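Re: [rirusdale-rail] Summer opening of the Grikside line

> On 2026-03-02 a member wrote:
> The Gerero timetable still shows the halt at Rosales as closed. I planned to bring my club in July and we need to know soon.

Dear all,

I have written to Gerero and they will correct the timetable. The halt was closed in 1961, but the platform is repaired now and the trains will stop there again this summer.
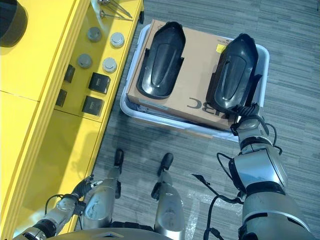

How many trains will stop at Rosales each day? There will be 2, one in the morning and one in the afternoon.

For groups of more than 12 persons, please reserve the seats before you travel. The whole train has 200 places, and on Sundays it becomes full quite early. 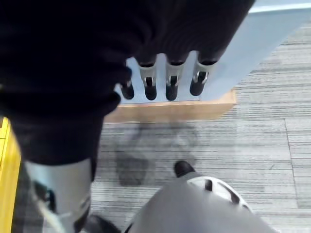
The return ticket is also valid on the bus from Grikside, but only on the same day. Please keep it until the end of your journey.

With kind regards from Rirusdale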